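The Piano Goes to Emuvcombe

by Bronwyn Quinlan

My aunt left me a piano and left my cousin Rhys the house the piano was in, and Rhys wanted to put a couch where it was. So that was the start of it. He gave me until the end of March, which was generous for Rhys, who once charged me fifteen dollars for a sandwich he had already bitten.

It was a Hsieh upright, the kind with the brass candle arms that swing out and catch you in the ear. I don't play. I want to get that out of the way early because everyone I told about the piano asked, and then they'd look at me like I was about to drive a horse across the state for no reason. I know two songs, and one of them is the left hand of the other.

But I grew up under that thing! I mean literally under it, on the rug, with my back against the board that hums when somebody hits the low notes. My aunt Anathi (Anathi Swanepoel, if you ever took lessons in Cuvalstead you took them from her) would have a student up top hacking through scales and I'd be down by the pedals with a coloring book, getting my teeth rattled. So no, I wasn't going to let him put it out on the curb.

I live in Emuvcombe. Emuvcombe is 165 miles from Cuvalstead and uphill for most of them. I had a van, or Corey Hollis had a van and owed me for a whole winter of feeding his cats, and I had Paora Katene from work, who is built like a chest freezer and had said "sure" before I finished asking.

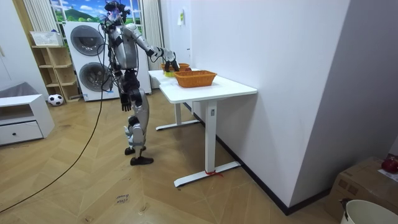
How do three people get an upright piano down a flight of porch steps?

They lay two planks over the steps, strap the piano to a dolly, and put two people below it and one above holding the strap.

Paora told us that in the driveway, very calm, and Corey and I nodded like we'd both been thinking the same. Then Paora said he'd take the bottom left, and Corey said he'd take the bottom right, and I looked at the strap and thought, well, I'm the one who loves it, I guess I'm the brakes.

Rhys stood on the lawn with coffee. He said "careful of the railing" five times.

We got it down. I'm leaving out most of that, partly since my lawyer brother-in-law reads these and partly because I had my eyes shut. There was a sound in the middle of it, a big low chord like a cow falling asleep, and then the wheels were on the driveway and Paora was wiping his hands on his shirt. The railing was fine. Rhys checked it twice anyway, then went in, and through the front window I could see him standing in the blank spot with a tape measure.

I thought I'd feel angry, watching that. He looked about nine years old. He'd grown up in that room too, only he'd been the one on the bench. She taught him until he was twelve and then one day he quit, and I never heard why, and we were not a family that asked.

The Evwood Stop

Corey's van does fifty-five if you're nice to it. We stopped in Evwood for gas and pie, and Evwood is one of those towns with the number right there on the sign, 2,623, and a diner where every single one of them seems to be having lunch. We parked where we could see the van. I don't know who I thought was going to steal a piano.

A woman at the counter had seen the blankets and the straps through the back windows and wanted to know what we were hauling. I told her. She put her fork down.

"Is it in tune?"

I said I doubted it, after those steps.

"Can I hear it?"

So there we were, in the diner parking lot with the van doors open, me climbing over the spare tire to fold the blankets back, and this woman in a green raincoat getting in after me like she did it every day. There was no room to sit. She stood bent over with her hair against the roof and played something slow, a hymn maybe, with one of the keys clunking in the middle of it and no note coming out. She played around the clunk. By the second time through you'd have thought the song was written with a hole there.

Corey cried, which he'd want me to mention as allergies.

She got out, said "sticky E," and went back to her pie. I never got her name! I think about that more than I think about the rest of the drive.

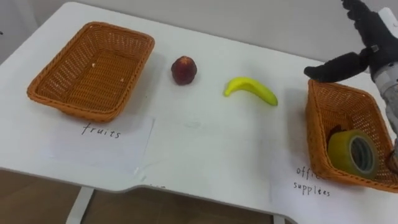
What Was Under the E

We got home after dark. Getting the piano in was nothing, my place is on the ground floor, and Paora pushed it the last few feet by himself while eating a banana. I paid them both in pizza and they went off, and I sat down on the floor with my back against the board. Old habit. It's a tighter fit now.

Then I couldn't leave the E alone. I lifted the lid, and there's a wooden front panel that comes away with two little latches if you know where they are, which I did, from a childhood of being told not to touch them. I got a flashlight. Down in behind the hammers, wedged flat, was a folded card, and I worked it out with a butter knife and a lot of language.

It was a recital program, the cheap kind my aunt ran off at the library. One name on it had a pencil line around it. Rhys Stubbs, age twelve, and the piece he was going to play, and next to that in her writing: "He doesn't want to. Let him off. Don't make a fuss."

I read it over a few times. I don't know if she dropped it in there or hid it, or if he did. It could have been in there for twenty-five years, slipping a little lower every time somebody swung a door, until I bumped it down three steps and it landed on the one note.

I called him. It was late and he picked up on the first ring and said, "What did you break?"

I said nothing was broken. I told him the E was working again. He was quiet, and I could hear that big empty room behind him, the way a room sounds when you've taken the one soft thing out of it.

"It always stuck," he said. "It stuck when I was a kid."

"Do you want to come up and play it?"

"I don't play."

"Me neither," I said. "I've got two songs. You could do the right hand."

He said he had the couch people coming. He said he'd have to look at his week. Then he asked me if the candle arms had made it all right, and whether I'd put it on an outside wall, because she never would have, the damp gets in, and I said hang on, let me get a pencil, and he started telling me where it ought to go.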